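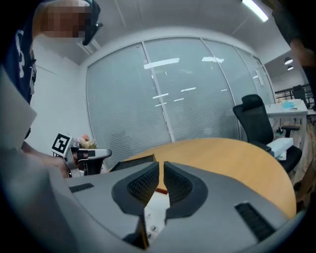
## Round table, seating and blinds - 1 September 2019

Third go at deciding whether the round table stays. Fraser MacBrayne wants it for small bench work and for meetings. I said in the last entry that I doubted it could do both, and I still doubt it.

**The table itself**

The top is light wood, a pale yellow-orange, and I have no complaint about the color. My complaint is the shape. Two people can work at it if they stand well apart. Put a third in and elbows meet in the middle. A round top also has no square edge to line anything up against, so every job that starts with "put the sheet flush with the edge" needs a mat first, and the mat slides.

Fraser says a round table makes people talk to each other. Maybe. What I saw this week was people leaning across each other for the tape.

Small stuff ends up right on the near edge again, see the dark box by the red thing. With a curved edge it's hard to judge how far in "safe" is. I have asked for a tray with a lip. The Breseo one in the catalog is 39 cm across and would do, if the catalog is right about the size. Their last listing was wrong on the drawer inserts and we ate the return postage, so I want a measurement from them in writing before anybody orders.

**Chairs**

Black mesh, headrest, arms. Comfortable enough for desk work. At this table the arms are a nuisance, and I'd bet most people will push the chair away and stand, like I do. Then the chair turns into a shelf. There's a white box on the seat of the one by the table. Every chair that goes unused in this room collects a box sooner or later, and I don't believe a label or a sign will change that.

Options:

- leave the chairs as they are and accept that they hold boxes
- swap one for a plain stool (Clistel has one without arms, height 45 to 60, no idea about the quality)
- put a low cart next to the table so boxes have somewhere to go

I lean toward the cart. Fraser leans toward the stool. We should try the cart first, as we already own one and it is only holding printer paper.

**Blinds and light**

Gray horizontal blinds over the glass panels, all along the wall. The claim when they went in was that they would "fix the glare." I'm not convinced. There are still white streaks from the ceiling lights in that wall, and it makes sense, the lights are on our side of it. Blinds can't do much for a lamp that is in the room with you.

Cheap test: switch off the long fluorescent fixture and work under whatever is left for an hour. If people complain it's too dark, fine, we know. If they don't, we've saved ourselves the Clilia quote for film on the glass. The quote came to 170 per panel before fitting, and I would like somebody to explain to me what the film does that a light switch doesn't.

The round pendant lamps farther back are too far off to help at the table. Leave them out of the test, whichever way they're set, or we'll be arguing over what changed.

**Flowers**

The pale ones near the wall. I'm told they make the room nicer. They also take up a surface I could use. Not fighting this one.

**White desk**

Hardly anything on it, just the small light-blue item that has no home. This is the part that bothers me. We have a straight-edged desk nearly clear at the back while everybody crowds a round one. Before spending any money I'd move the cutting and measuring to the desk and keep the table for sorting and talk. Fraser thinks the walk between them will annoy people. It's 16 steps from the tape drawer, I paced it. I can live with 16 steps.

**To do**

- cart over to the table, printer paper to the closet
- mat for the white desk, the old one if it still lies flat
- light test, one hour, write down who was there
- ask Breseo for the tray size
- no stool and no film until the 2 tests (cart, lights) have been tried properly

Will look again in October. If the chair still has a box on it by then I'm going to say I told you so - in pen, in this notebook.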